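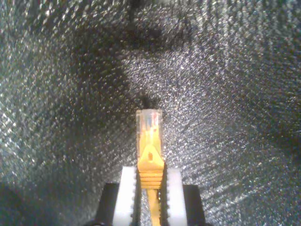
# Handing a patch cable from one arm to the other: house rules

**Applies to:** both arms on the bench cell at Dundano
**Looked after by:** Adaeze Anozie (complaints to Abimbola Akinola, who has a drawer for them)

Plugging in a network cable is a job most people can do in the dark, behind a desk, while on the phone. Getting two robot arms to do it takes a good deal longer and needs a page of rules. These are ours. They were written after a bad January, and several of them have a particular person's name on them in spirit, which we have kindly left off.

If you have come over from the Nnaji cell, forget what you know about speed limits. Yours are higher than ours, and your cables are presumably braver.

## Before you power anything

1. **Read the risk assessment for the task you are going to run.** The one for last month's task has the same front page. Check page 6, where the payload and the tooling are listed.
2. **Press the emergency stop and see that both arms drop out.** Then reset it. If only one arm drops out, go and find Abimbola and leave the cell off.
3. **Walk the floor.** Pick up anything you could trip over while looking at a screen.
4. **Set handover speed to 34 mm/s.** This is a house limit for the last stretch of the approach. The software will let you type 130. The software is not on the accident rota.
5. **Clear the arms' own cables.** Run each wrist through its full range at crawl speed and watch for loops that catch. If one goes tight, re-dress it now.

## Gripping the plug

Hold the cable by the boot or just below it. The clear part of the plug has to go into a socket, and a plug that is full of gripper fingers won't.

Close at low force and stop when the pads touch. The teeth on the pads do most of the work, and extra force only leaves marks on the boot. Tug once, gently. If the plug turns in the grip, open up and start again, because it will not straighten itself out on the way to the switch. We have all waited to see.

## The handover
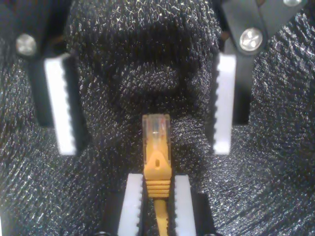
Our rule for handovers is that one gripper owns the cable at any moment, and the program has to say which. Shared ownership is allowed for the short overlap while the second gripper closes, and for no longer. During the approach the giving gripper stays shut and stays still. Look at where things stand here: the lower pads are closed on the cable, the upper pair is wide open with the plug between them, and the clear end is free of all four pads. That is the position to check before you allow the second gripper to close. If either upper pad is nearer the plug than the other, correct it at this point. A gripper that closes off-centre will bring the plug along with it.

The sequence, then:

- Giving arm stops. Wait for it to settle.
- Receiving arm approaches, open.
- Receiving arm closes and confirms contact.
- Giving arm opens, then backs off in a straight line.
- No wrist rotation on either arm until the gap is clear.

Ívar Steinarsdóttir would like it recorded that step four used to say "releases", and that somebody took this to mean the arm brake.

## Laying the cable out

Put the cable down with its plug end on the padding, in easy reach, and a gentle curve behind it. Avoid tight coils, which spring. Leave enough slack for the plug to get to the switch without dragging the rest of the cable off the table as a grand finale.

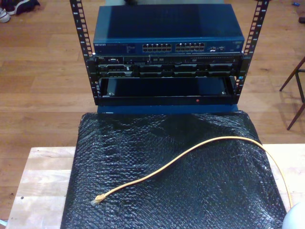
## Going in to the switch

Use a switch that isn't carrying anybody's traffic. Tincuța Gavrilă keeps the list of which ones are safe to poke, and it is shorter than you would hope.

Approach square to the port and stop short. Check the latch side. Then push slowly with the force limit on, and if the limit trips, back out fully before trying again. Two failed tries and you stop the run and write it up. Wiggling is a human skill and we haven't validated it. 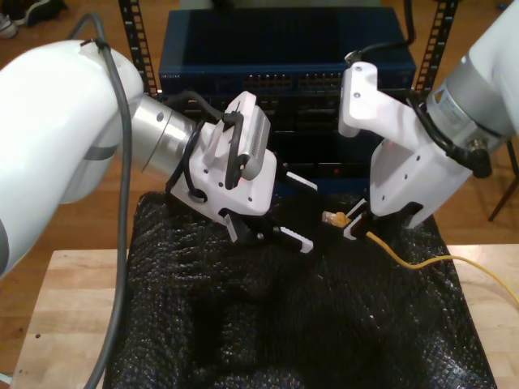
*Plug held on the right, left gripper open, switch between the two arms.*

## Reaching in

You may put your hands in the cell when both arms are stopped, the enable switch is released, and you have said "hands in" loudly enough for the other person to answer. "Paused" on the screen does not count as stopped. Say "hands out" when you leave, even if you feel silly.

## Writing it up

Log every dropped plug in Nulis, including the ones you caught. Somtochukwu Ogbonna reads the entries and can tell when "minor contact" means the rack moved. Entry 84 is a good model: what was held, which arm owned it, what speed, what happened next. It also contains an apology to a switch, which you can skip.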